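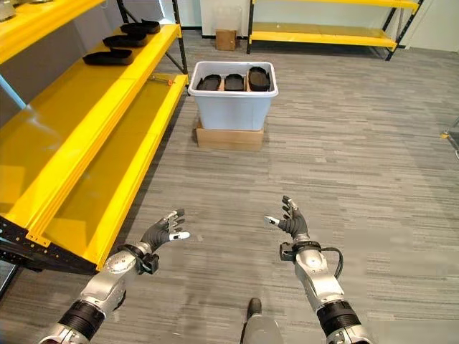 The rental of humanoid labor by the month deserves a more careful reading than it has received from the firms now being asked to sign for it. Sirnance offers its Deren unit to small warehouses and repair trades on a term of nine months, with setup, software and hand replacement included in one fee. The offer is built around a class of work that most buyers will recognize at once: thin, soft, light goods moved between shelf and bin. Black shoe insoles are a fair choice for the purpose. Three of them lie flat on a yellow shelf, and three more stand upright in a white bin with light brown cardboard dividers between them. An item that lies flat in one place and stands on its edge in another must be picked up, turned and set down in a narrow slot, and a buyer who wishes to judge the service should begin with that turn.

It is the position of this essay that the Deren service is worth a trial by firms of a certain size, and that the contract in its present form is not yet one they should accept without changes.

The case in favor rests on the hands. A flat gripper does well with boxes and poorly with anything that bends. Jointed fingers give the operator some choice in how a soft object is held, and Sirnance has been sensible in making them the center of the offer. The fee covers two full hand replacements during the term. A competing service from Keltlow charges for each hand separately and requires the customer to return the damaged part before a new one is sent. For a shop with a single machine, the difference between the two policies may decide whether work stops for a morning or for a week.

The second point in favor is that the service asks little of the building. The customer is asked to provide a level floor, standard shelving and a power outlet. Many smaller firms lease their space and are not permitted to bolt equipment down or to move walls. They have been left out of automation for years on those grounds alone, and a service that accepts their rooms as they are should be taken seriously.

The objections are found in the contract. Clause 3 defines a completed task as one in which the item "has left its point of origin and is at rest at its destination." Under that wording, an insole that has been folded into its slot counts as delivered, and so does one placed with the wrong side facing out. The customer pays the same fee in each case and corrects the result by hand. Heikki Kokkonen, who has written on service contracts for the trade bulletin Mokoena, has argued that the buyer should define completion and the seller should price it. That is the correct order, and it ought to be adopted here. A footwear supplier knows what a properly stocked bin looks like. Sirnance cannot be expected to know it for every trade it serves.

The training period raises a related concern. The agreement allows Sirnance to keep all recordings made on the customer's premises and to use them in improving the service for others. There is nothing improper in this, and the machines will presumably become better by it. It is nevertheless a contribution of value by the customer, and the fee schedule gives no credit for it. A reduced rate during the first months would be a reasonable exchange.

There is finally the question of staff. The brochure speaks of workers "released" from shelf duties, and leaves the reader to supply what they are released to. Firms that take the trial should settle this in writing before the unit arrives. Employees who are told plainly which tasks will move to the machine, and which will remain theirs, are in a better position to report its faults, and a trial depends on those reports more than on any figure in the monthly statement.

Sirnance has said that revised terms will be issued in May. Firms now holding the present agreement would do well to wait for them, and to send in their own definition of a finished task in the meantime.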